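Home | Recipes | House stuff | About

The plastic dish situation

I finally sorted out our plastic bowls and cups, and I put a dark green cloth down on the table first so nothing would skid around.

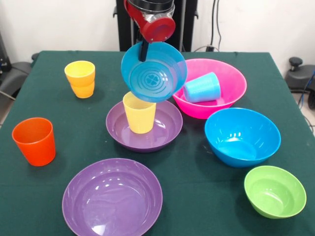

My big mistake over the years has been stacking by color. It looks so nice! All the purple bowls together, all the yellow cups together, and then you open the cupboard and the whole tower slides out at your feet. So now I stack by shape. Wide bowls go at the bottom, smaller ones sit inside, and cups go into cups, but only two deep, or they get stuck and I end up running them under the hot tap and muttering.

Most of this stuff came from Thampi, the little housewares shop in Naridmont, back when we first moved here and owned a total of 2 plates. I still have the receipt in a drawer, 566 for the lot, and I remember thinking that was outrageous for plastic. Well, I've gotten my money's worth (the same can't be said of the salad spinner).

My neighbor Parvathi Pillai thinks I should keep the cups on the counter, upside down on a tray. I tried it in May and they just collected crumbs around the rims. Back in the cupboard they went - low shelf, left side, where short people can reach them.

Next up is the lid drawer. I've been putting it off because I'm pretty sure half of those lids belong to containers we left at potlucks years ago. If you have a system for lids, please tell me in the comments!

Last updated 2021-10-09

Contact | © Parcel of Spoons | Back to top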